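Colour-coded cups, revisited
12 February 2025

Since June I've sorted the small stuff on the desk by cup: yellow for things in use, grey for things waiting on a refill. Kekeli Bonsu asked for the layout, so I've written it up. The cups stand side by side at the back of the table, yellow on the left, rims nearly touching. Anything not yet assigned stays in front of them.

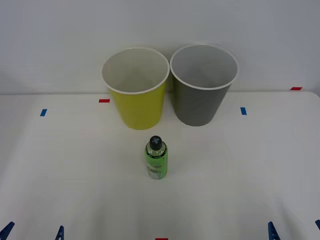
Choosing the cup

The rule is by level. If a bottle is under 15 mL it goes in the grey cup, otherwise yellow. Small green bottles are the awkward ones, as the label hides part of the contents. I read the level at the shoulder or weigh the bottle on the Dritine scale, which is good to 2 g.

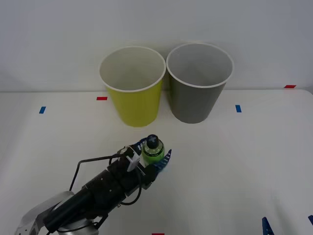 Green bottle held upright in front of the yellow and grey cups.

Bottles go in cap up. The cups are narrower at the base, so a tall bottle leans - three in one cup is my limit before they start to tip it.

I tried a divided tray from Valtillow before this and gave it up after a month. The slots were too shallow.
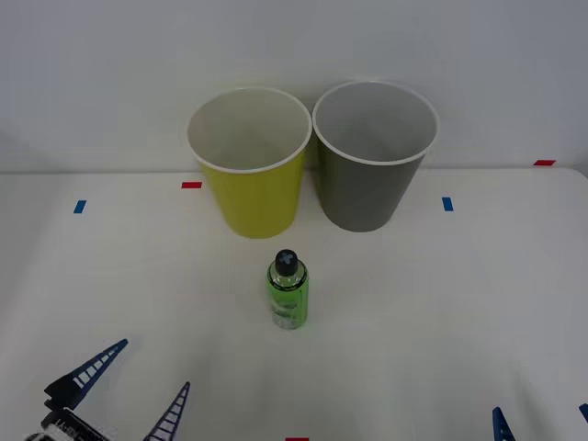 The tray now holds pens. Peninah Sang uses a third cup for empties, and I may copy that once I've cleared the shelf.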